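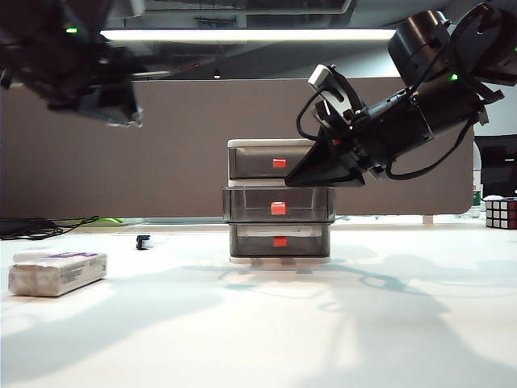 Two weeks I've lost to a set of desk drawers. They're the little grey see-through sort that people keep paper clips in, three of them stacked up, and if you'd told me in the autumn that I'd be dreaming about them I would have laughed at you.

Anyway, it's Jan 24, 2025 and I've got a cup of tea and the policy is training, so I may as well write this up while I can't touch anything.

The job is easy to say. Arm comes in, hooks a fingertip over a drawer, pulls it open, other arm gets something out, first arm shuts it again. We call the whole task Dovilano, because Mounir names everything and none of us has the energy to argue with him. The software that runs it is called Nisto, and that one is mostly my fault. It's a planner on top, a learned controller in the middle and a very dull safety loop at the bottom that stops us pushing furniture off the table.

So, the problem. Smoky plastic is horrible for depth. The depth camera looks at the front of a drawer, sees half of the front and half of whatever's inside, and hands you back a sort of soup. Some frames put the drawer face where it ought to be, some put it well behind, and some have a hole there with nothing in it at all. The planner, poor thing, believed every word. It would pick a lovely approach to a surface that didn't exist and the gripper would arrive early and lean on the corner of the unit until the force limit tripped. Over and over!

My first idea was to smooth it: average the depth over a few frames, throw away the outliers, carry on. I spent most of a week on that and got a very stable wrong answer.

Then Glenys Tautahi wandered past (she does the calibration side, and she's far too polite about my code) and asked why I was using depth for the drawers in the first place when every one of them has a bright red square stuck on the front. I had been cropping those out. I'd been treating them as clutter, if you can believe it.

The new version goes like this. Find the red squares in the colour image, fit a line through them, and use that line plus the known size of the unit to work out where it's standing and which way it's facing. Depth only gets a say about the tabletop, which is white and solid and gives a decent plane most of the time. Once you've got the unit's position, each drawer is a fixed offset from it, and the top drawer being a bit narrower goes in the model as well. I'd missed that the first time round, so all my fingertip targets for the top one were hanging out in mid-air. Lovely.

It does break if an arm gets in front of the squares. With two showing it copes, with one it guesses, and I've made it refuse to guess. It now holds the last good position until the view clears, and if the wrist feels a push it wasn't expecting it backs off and looks again. Kendra wanted it to just carry on and hope. Kendra is braver than me.

The other thing I changed was contact. The old controller tried to get the fingers to an exact point, and these grippers have wedge-shaped fingers, so a tiny error in height means you're pressing on plastic instead of sliding into the gap. Now it touches gently near the top corner on purpose, slides down until the sideways force drops, and takes that as the gap. Wiremu Henare said it's what you do when you're looking for a light switch in the dark, and he's right, it moves just like that. A bit creepy to watch, to be fair.

We've got 1310 demonstrations in the set I'm training on. I went through a big chunk of them by hand and binned the ones recorded with the old offsets, which was a grim afternoon, and I wrote a small tool so I never have to do it again. It lines up the video with the force plot and lets you scrub through both together. Nine keyboard shortcuts, of which I can remember two. I'll tidy it up and share it if anyone's interested, but please don't look at the way it loads files.

Still on the list: the closing motion is too fast, the left arm waits far too long before it joins in, and the red square detector gets silly ideas about anything else red on the table. I've masked off everything outside the unit's footprint for now and that'll have to do.

Training says 12 hours left. I'm going to get some lunch.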